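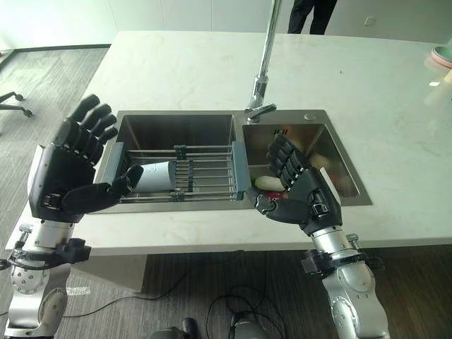
Momlow brings back the plain old timeline, and its users are thrilled

Momlow has switched its feed back to time order for everybody. The change went live on Wednesday morning, and by lunch the app's own help forum was full of people saying thank you, which has to be a first for a feed update!

If you haven't run into it, Momlow is a small social network built around local groups. You join the ones near you, you post things, other people answer. Until last year your posts simply showed up in the order they were written. Then the company moved to a ranked feed that picked what you saw first, and people complained about it for months. Lost-cat posts turned up two days late. Invitations to a potluck appeared the morning after the potluck. One group in Buseck got so fed up that its members began putting the time at the start of every post, by hand, so that readers could work out what was still worth reading.

All of that is over. The new feed shows the latest post at the top, the one before it underneath, and so on down until you run out. There is still a ranked view if you want it, under a tab called Picks, but it is off unless you turn it on. Your choice sticks, too. The app won't quietly flip you back after an update, and the company has put that promise in writing on its settings page.

The idea came out of a test that began in January. Momlow offered the timeline to 3,000 users and asked them to live with it for a month. Word got around, a few more groups begged to be let in, and the test finished with 3,080 people. At the end they were asked if they wanted to go back to the ranked feed, and only 300 said yes. That is a very clear answer, and it's great to see a company take it and run with it.

Replies went up as well, according to the post on Momlow's blog. People in the test answered each other sooner, mostly on the same day, and small groups gained the most. It makes sense when you think about it. A question like "is the library open tonight?" is only worth answering tonight.

The other half of the update is a new section called Shelf, and this is the part I have been playing with all week. Shelf is for giving things away. Until now those posts were mixed in with everything else, so a free bookcase might sit between a traffic warning and somebody's vacation pictures.

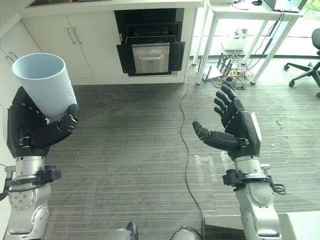

Shelf posts get their own page inside each group, with one large picture, a short title and a button that says "I'd like this." There are no prices and no bidding, and the post closes by itself once the giver picks someone. Since each post leads with a single picture, it pays to choose a helpful one. A container like the pale blue one here comes across well tilted over like that, with the round mouth open and the empty inside on show – you can tell right away that it's a big, smooth-walled thing with a thin rim, and you can start thinking about what you'd put in it. You can add more pictures after the first, but they only appear when someone opens the post.

Titles on Shelf are capped at one line, and I like that more than I expected to. "Blue tub, free" gets the job done. The description box underneath is longer, with room for measurements, scratches, pickup times and anything else a neighbor might ask. When you type a pickup time, the app offers to add it to both people's calendars, and in my test it got the day right every time.

A few things are still missing. You can't search Shelf across more than one group yet, so if you belong to four groups you'll be checking four pages. Saved searches are planned, with no date attached. The Hoster group, one of the busiest on the network, has asked for a way to mark an item as "on the curb, come and get it," and the company has answered that it is working on exactly that.

Momlow has also moved its picture storage to Bauerfeind, the hosting company that already runs its chat. Most of us will only notice that pictures load faster. On my older phone the difference is easy to see: albums that used to fill in one gray square at a time now open almost at once. Old pictures are being moved over in batches, so anything you posted a long time ago may load slowly for a little while longer.

The update is free and works on phones and in the browser. On a phone you may have to close the app fully and open it again before the new feed shows up. If you still see the ranked posts after that, go to Settings, then Feed, and tap Latest First. Shelf has to be turned on by whoever runs your group, so if there's no Shelf page in yours, send them a message. Mine had it up and running ten minutes after I asked, and there was already a rice cooker on it.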